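Moving the blog off Zurach

April 2023

I finally moved this site to a different host. It took two evenings and part of a lunch break, and I took notes because I know I will forget all of it before I have to do it again.

The old host was Zurach. I signed up with them when the blog was one page and a contact form, and for a long time they were fine. The cheap shared plan did what it said. Then last July they changed the plans, and the one I was on turned into something called Irnley, with a lower storage limit and a cap on how many files you could keep in the account. I had gone over the file cap before I knew there was one. They sent one email, which went to an address I no longer check.

I could have paid for the next plan up. I thought about it for a while and decided the money wasn't the main problem. The control panel had become slow enough that I was putting off small edits. Support answered every ticket with a link to the same help page. When the backup tool stopped running in the winter I found out by looking, and the last good copy was 46 days old.

Picking a new host

I asked Oi-ling Peng, who runs three or four small sites for other people, what she uses. She said Zudusano for anything with a database and a plain file host for everything else. My blog has a database, so I read up on Zudusano and took out one month of their smallest plan to try it.

My list of what I wanted was short. Daily backups I could download myself. SSH access. A server somewhere near the people who read this, who are mostly on the same coast as me. I don't get a lot of traffic. On a good day it's 1,000 page views, and most of those are one old post about fixing a printer driver. I didn't need anything fancy and I tried not to get talked into it by the comparison charts.

I put a copy of the site on the trial account under a temporary address and clicked through it for a week. Pages came up quicker than on Zurach, especially the archive pages. I didn't run a proper benchmark. I opened the same pages on both, on my phone and on the laptop, and the new one felt better each time.

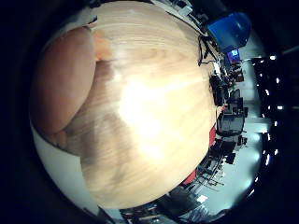 The move itself

The files were easy. I zipped the whole site folder on the old server, pulled it down, and pushed it up to the new one. The zip failed the first time because the old account didn't have enough free space left to hold it, so I did it in two halves.

The database was more annoying. The export tool in the Zurach panel timed out on the comments table. I have the comments closed now, but the table still had years of spam in it that I had marked and never deleted. I cleared that out and the export went through on the next try. If you are planning a move, empty the spam and the old post revisions first. I did it last and wasted most of an evening.

After the import, every apostrophe in the older posts showed up as three strange characters. This is a character set problem and I have had it before. The export was in one encoding and the new database was expecting another. I dropped the tables, set the encoding by hand at the top of the export file, and imported again. That fixed all but a handful of posts, which I suspect were already broken and I had never looked at them. I'm correcting those as I find them.

Then the image folders. The blog software stores the full path to each upload, and the path on the new server is different, so half of the pictures were missing. A search and replace on the database took care of it. Make a copy before you do that. I made one and didn't need it, but I would have been nervous without it. 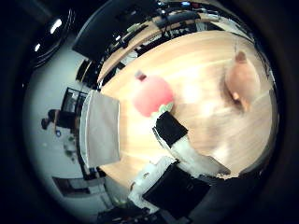 With the paths sorted out I turned to the DNS, which I had been dreading more than the rest. My domain is registered separately, through Gökçe, and has been since the start, so at least I didn't have to transfer that too. I lowered the TTL the night before, changed the A record in the morning, and went to work. By lunch I was seeing the new server from my desk and from my phone.

What I forgot was the mail. My email for the domain had been going through Zurach, and when I pointed everything at the new host the mail records went with it. I had copied the old zone by hand and left out the MX lines. Ka-ming Chiu texted me in the afternoon to say his message had bounced. I put the records back, and set up the mailboxes on Zudusano that night. If you wrote to me that day and heard nothing, please send it again.

The certificate was the last thing. The new host issues one for free but only after the domain resolves to their server, so there was a short stretch where the browser warning came up. I clicked the button in the panel, waited, and it went away.

Still to do

The RSS feed is working but the old feed address redirects twice, and I'd like to get that down to one. The search box is slow. I also need to cancel the Zurach account, which has to be done through a form that asks for a customer number I can't find. The renewal would be another $100 for the year, so I'm going to look through the old invoices this weekend and get that sent in.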